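# Keep the late bus

November 2021

The county wants to drop the last bus from Narnby to Kolthorpe, the one that leaves after the stores close. The savings come to 900 dollars a week. 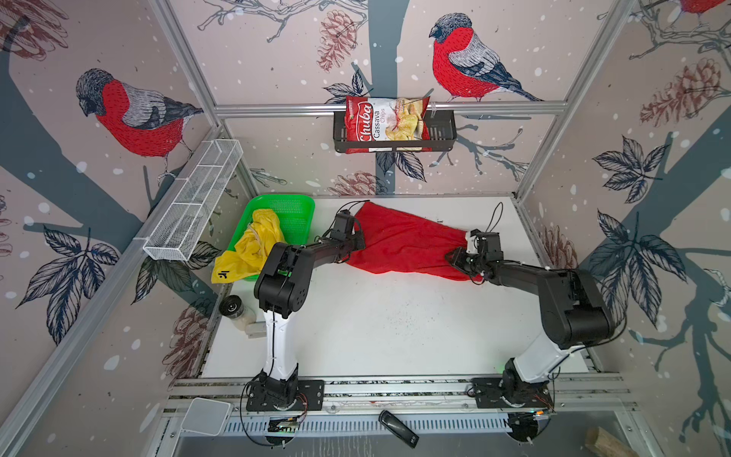
I rode that bus for most of June while my car was in the shop. Some nights it carried 20 people and some nights it carried four. The county looks at the four and sees waste. I look at them and see people getting off a shift at the Escobedo bakery with no other way home. A cab over the hill costs 34 dollars, and a bakery job doesn't pay enough to take one five nights a week.

We don't judge other services this way. The library stays open on slow afternoons. The road to the reservoir gets plowed for a few houses, and I've never heard anyone complain about it.

There is also what happens to the earlier buses. If you can't count on getting home, you don't ride in — you drive, or you turn the job down. Then the six o'clock looks empty too, and it goes on the list next year.

If money has to be saved, run a smaller bus, or raise the fare by 50 cents. I would pay it. The comment period is still open, and the form is at the front desk of the county building. It takes one page.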